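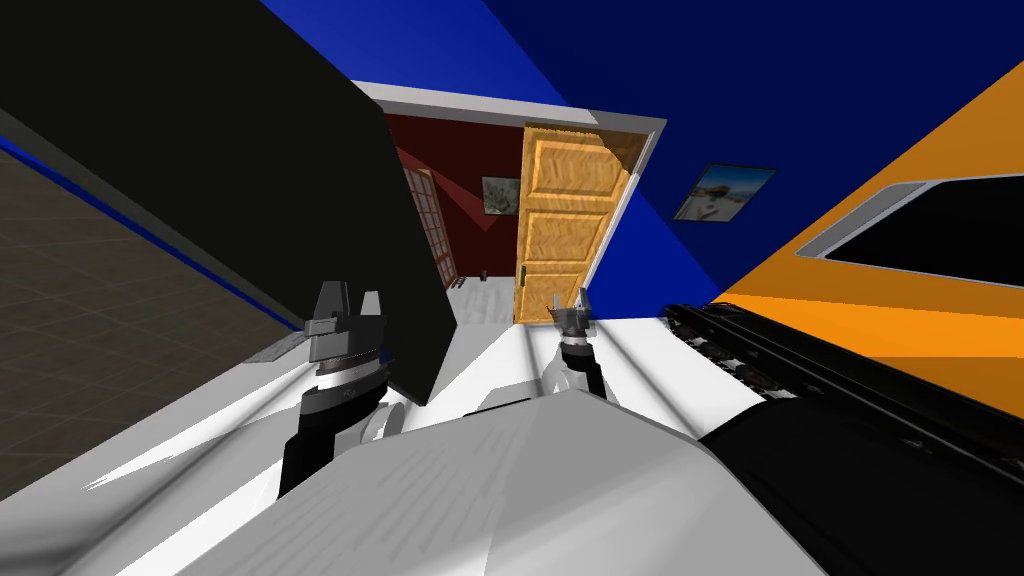

Door task, sim build, how to run it

Written for the Trumeck club, new people mostly. Old people: read it anyway, the scoring part changed in July.

You need the Ulleo sim installed and the house map loaded. If the map list is blank you unpacked it in the wrong folder. Maps go next to the launcher, not inside it.

Step 1. Start clean
Quit any old session. Launch, pick the house map, pick the two-arm robot, hit Reset. Do the reset even on a fresh launch. Then open both grippers all the way from the side panel. Values should read 0 and 0.

Step 2. Fix your view
The default head view is tilted. A lot. You can drive like that, some people like it, but set it before you start and then leave it. Changing the view mid run throws off your hands worse than the tilt does.

Step 3. Base first, arms second
Line up the base with the doorway. Slow. Speed slider at 30, no higher. Stop when the wooden door and the red room behind it are both in view. If you can only see the blue wall you turned too far, back out and redo it, don't try to correct with the arms.

Arms stay up and forward while the base moves. Lock them. Key is L.

Step 4. The handle
Unlock the right arm only. Left stays locked, gripper up, out of the way. Bring the right gripper in low and come up to the handle from underneath. From above you tend to clip the door panel and the physics goes nuts.
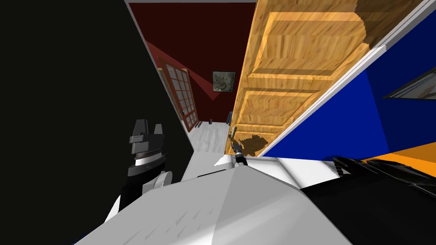
Go in small steps, 24 ticks at a time, then look. Close the gripper to half. Not full! Full close makes the handle jitter and then you get the spin bug, where the wrist goes round and round untill you reset. Half is plenty.

Contact light goes green in the side panel when the sim thinks you have it. Trust the light over your eyes, the depth is hard to judge in a tilted view.

Step 5. Move the door
Base and arm together now. Hold the arm pose, let the base do the pulling or pushing. Keep an eye on the left side, the black panel is closer than you think and a bump there costs points.

Ignore the brown patch on the door by the handle. Everybody asks. Leave it out of your bug report.

Step 6. Let go and back the arm off
Open gripper, wait for the light to go off, then swing the arm right and down. Light first, THEN swing. Zawadi Muli lost a whole run on this at the Makhubela round, door came back with the arm.
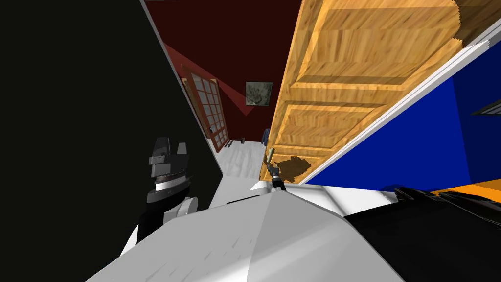
Tratcombe Robotics Notes, p. 422

Step 7. Save the run
Press S before you reset. Reset wipes the log, no warning. File name is your initials plus run number, nothing fancy, no spaces.

Scoring
Start with 300. Lose points for wall bumps, frame bumps, dropped handle. Dropped handle is the big one. Time only matters for ties so quit rushing.

If it goes wrong
Arm won't move: still locked, press L.
Gripper stuck on the handle: open, wait, nudge the base back one tick.
Light never goes green: you're too far left on the handle, shift and retry.
Screen is all black: you drove into the panel. Reset.

Practise the handle part by itself first, there's a save slot called handle_start that puts you right at the door. Do that untill its boring, then do full runs.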